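3. Materials and Procedure

3.1 Selection of titles

The study used illustrated nonfiction books written for readers in the upper elementary and middle grades. All came from the Umum series, issued by Varko, or from the school library collection in Portela. Titles were eligible if they dealt with a single historical or practical subject, used photographs on at least half of their spreads, and had running text that could be read on its own without the sidebars. Books built around drawings, maps, or comic panels were left out, as were reference works meant to be consulted a page at a time.

After this screening, 11 titles remained. They covered elections, bridge building, the early telephone, farm work, weather stations, and office and factory work, among other subjects. Length varied a good deal. The shortest had little more text than a long magazine article, and the longest was divided into chapters with an index and a list of sources. We did not try to even out this difference by cutting the longer books, as librarians had told us in the pilot that students noticed missing pages and asked about them.

From each title we took one passage for the reading task. Passages were chosen from the middle of the book so that students would not meet the introduction, which in this kind of book often states the main points in advance. Each passage ran to more than 1,000 words and kept its original headings. Where a passage ended in the middle of a chapter, we stopped at the nearest paragraph break.

3.2 Versions of the passages

Every passage was prepared in three versions. Version A kept the running text with no photographs. Version B kept the running text and the photographs, but with the captions removed. Version C kept the text, the photographs, and the captions as published. Type size and line length were the same in all versions. Page breaks were not, and in Version A the text closed up where a photograph had been taken out.

Captions in the source books were of two kinds. Most were short labels that named a subject and went no further. A smaller group added information that did not appear in the running text, such as the outcome of an event or the reason a tool had a certain shape. We call the first kind label captions and the second kind extending captions. The distinction matters for scoring – a student who answers a question correctly from an extending caption has learned something, but has not learned it from the passage.

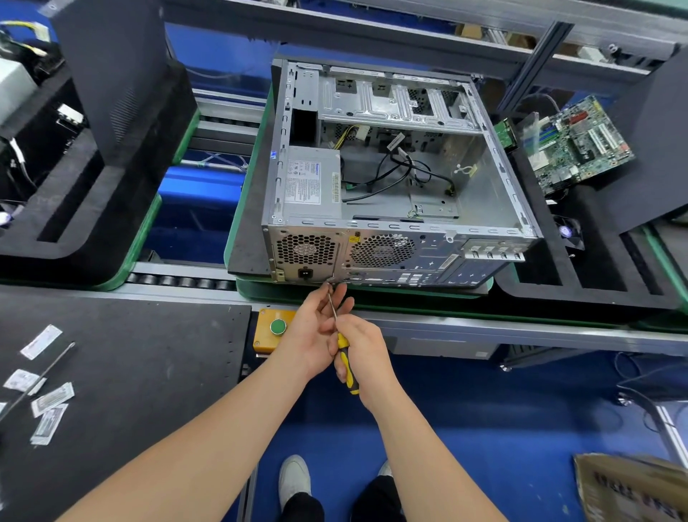
Figure 2. Hand work on an open computer case at an assembly line.

To keep the two sources apart, no question in the main set could be answered from a caption alone. Questions drawn from extending captions were placed in a separate set at the end of the booklet and scored separately. Students who read Version A also received this second set. Their answers give a rough measure of how often such questions can be guessed or answered from general knowledge.

3.3 Readers

Students were recruited through two schools that share a library service under the Mirna reading program. Both schools assign nonfiction as part of regular language arts classes, and students were used to keeping a reading log. Families received a letter describing the study and a form to return. Students whose forms were not returned took part in the classroom reading as usual, but their booklets were not collected.

Classes were assigned to passages by drawing lots, and versions were handed out within each class in a fixed rotation by seat. Teachers were told that the booklets differed but not how. In a few classes, students sitting side by side compared their pages before reading began. These cases were noted on the session sheet, and we return to them in Section 5.

3.4 Sessions

Each student took part in 2 sessions, held in the same classroom and at the same time of day. In the first, students read the passage silently and then wrote down everything they could remember from it. They had no access to the booklet while writing. No minimum length was set, and students were told that spelling would not be graded. When the recall sheets had been handed in, students answered the main set of questions, followed by the caption set.

The second session took place after the February break. Students were not told in advance that they would be asked about the passage again. They wrote a second recall and answered the main set of questions in a new order. The caption set was not repeated. Students who were absent from either session were dropped from the comparison over time but kept in the analysis of the first session where their work allowed it.

Reading time was recorded by the student, who copied the time from a clock at the front of the room when starting and when finishing. This is a weak measure. Some students forgot to write down the second time, and others appear to have rounded. We report reading time only for whole classes and draw no conclusions from small differences.

3.5 Scoring

Recall sheets were divided into idea units and matched against a list prepared for each passage. A unit was counted if the student gave its main content in any wording. Units that were correct but came from outside the passage were marked and set aside. Two raters scored the sheets independently, working from typed copies that did not show the version. Disagreements were settled by discussion, and most of them concerned where one idea ended and the next began.

One difficulty was the handling of statements that could have come either from the text or from a photograph. A student writing about farm work might mention a horse, for example, when horses were named in the text and also shown on the page. We counted such statements as text units in every version. This choice favors neither Version B nor Version C over the other, but it may raise both slightly above Version A.

The main questions were scored as right or wrong, apart from 3 open questions per passage that allowed partial credit. The open questions asked for a cause, a comparison, or an explanation of a term used in the passage. Answers that repeated a sentence from the passage without answering the question received no credit. The full scoring guide, with sample answers from the pilot, is given in Appendix B.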